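Clearing the dining table

Print this post | E-mail this to a friend

We have eaten on our laps since last May. The table was there the whole time, under post, school forms, a sewing machine and a box of tiles from Gunawan that we never sent back. I decided to clear it and then try to keep it clear for a month.

Clearing it took one evening. I sorted the paper into keep, shred and ask. The ask pile was the biggest and most of it was for Yoga Chin, my other half, who had forgotten that any of it existed. We shredded 59 letters. One was a reminder for a Vullorel boiler service, so I rang them in the morning and paid the £637 we owed on the old plan. I wasn't pleased about that, but it was our own fault. 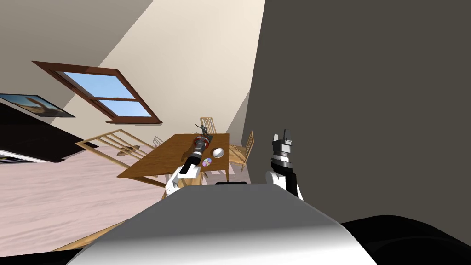 What we changed

Post now gets opened standing up in the hall. If it needs an answer it goes in a folder on the shelf, and if it doesn't it goes straight in the recycling. The sewing machine lives in the bedroom. I was against this and it has been fine.

We also looked at buying a new table. Drirnar had one in oak for £3570 with a leaf at each end, and we went twice to sit at it. It was a good table. It was also too long for the room, and I couldn't see us using the leaves more than once a year — his parents, mine, and that's it. So we kept the old one and rubbed some oil into the top.

Meals take longer now. The children complain about the chairs, which are hard, and I've ordered five cushions from Skasedeo. They are late. We talk more than we did in front of the telly, mostly about who is going to wash up. 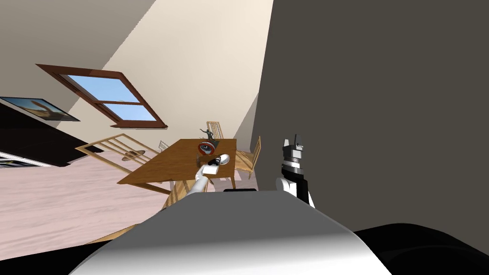 At the wooden dining table.

The tiles are still here. They have moved to the cupboard under the stairs, and Gunawan say it is too late for a refund. If anyone local wants a box of plain grey ones, leave a comment and I'll put them by the door for you.

Print this post | E-mail this to a friend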